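The Closet Comes Clean
By Maëlys Renaud

Every home has a spot where summer goes to be forgotten. Mine is the hall closet, and by March it had reached the stage where you open the door with one hand and protect your face with the other.

Badminton was the worst of it. I own rackets the way other people own umbrellas: too many, most of them bent, none on hand when needed. The last good one went missing for a whole season and surfaced behind the ironing board, inside a sleeping bag, with somebody's sock.

So I gave myself 30 days and one rule, borrowed from a little Flestevine pamphlet called Put It Back. Everything gets a cover or a hook. Anything with neither goes out the door. The pamphlet runs 118 pages, of which six are useful and the rest concern drawer liners.

The rule is good, though. A racket in its cover can be stacked, leaned, dropped and sat on by a nephew. A bare one is a net for catching coat hangers. Cups are the same story. They migrate to wherever people are busy, and they stay until someone carries them home.

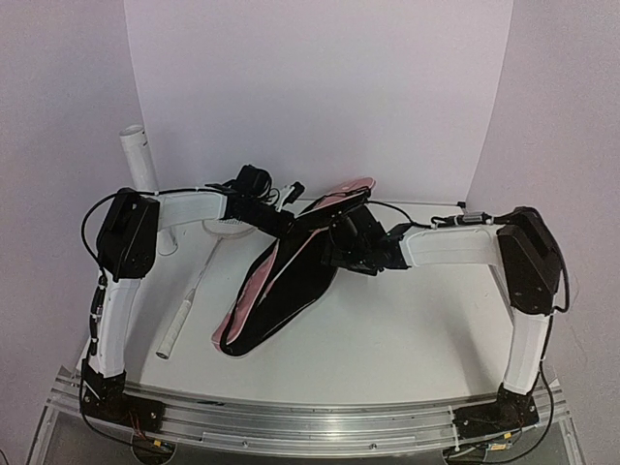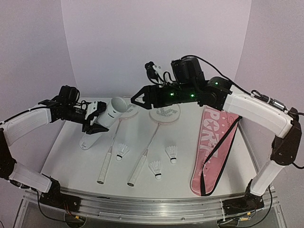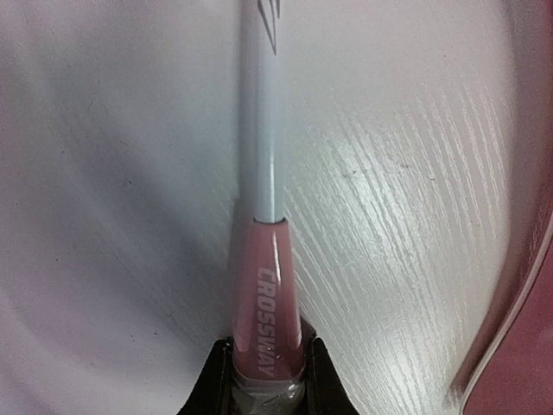 Racket and cover, a white cup, and a pink collar marked CROSSWAY.

What to Keep, What to Let Go

Start with the strings. Press them with your thumb, and if they sag like an old hammock, price a restringing before you get sentimental. The shop on Ferrand Street quoted me a sum that made me very unsentimental indeed.

Next, the grip. Old tape goes gummy and leaves your palm smelling like a bus seat. Peel it, wipe the handle, let it dry overnight and wrap it again from the bottom up. I did three in one evening and only taped myself to one of them.

Covers deserve more respect than they get. Shake out the sand, check the zipper, and put the racket in head first. If the cover has vanished, a pillowcase will do, and your guests need never know.

I hung the survivors on a Comico rail at shoulder height. My husband wanted the Gudisico cabinet, with soft-close doors, for $232. We discussed it. The rail is holding up fine, and the cabinet money is in a jar, inside a cup, somewhere in the living room.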